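Notebook, September, mailer test for the Rorkard job

Junhao wants these written up while they still sting, so I'm writing.

Client is a two-partner firm, estate work mostly. Their current postcard has a gavel, a column, and a headline that asks ARE YOU PREPARED TO DIE? Belmiro calls it memorable. I said so is food poisoning.
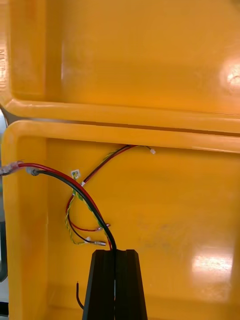 Plan was 2000 cards, split down the middle. Version A is the old one with the gavel. Version B is plain: a question people really ask ("Who gets the house?"), a phone number, and a line saying the first call is free. Same list, same drop.

9:40 a.m. Proofs back from Birnska. Version B had the phone number of a different client. Caught by Hélène, who dialed it and got a dentist. New rule: somebody dials every number before we approve anything.
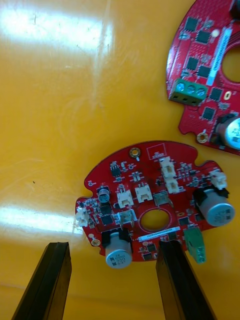 Reprint cost us 164 and some dignity. Partner no. 2 then asked if B could have a gavel too, "just a small one." Uliana explained what a control is. He said he understood and asked again about the gavel.

Tracking: separate phone line for each version, calls logged by the front desk. The front desk has been logging them all as "mail." Jianguo is going over there with a printed sheet and a pen on a string.

Left to do:

1. Get call sheets back from the front desk, legible or otherwise.

2. Hold back 500 names for the follow-up letter. No gavel.

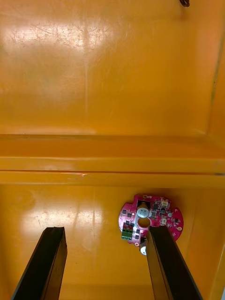

3. Ask Birnska for 200 spare blanks in the heavier stock.

4. Find out who told the dentist we'd be sending him work.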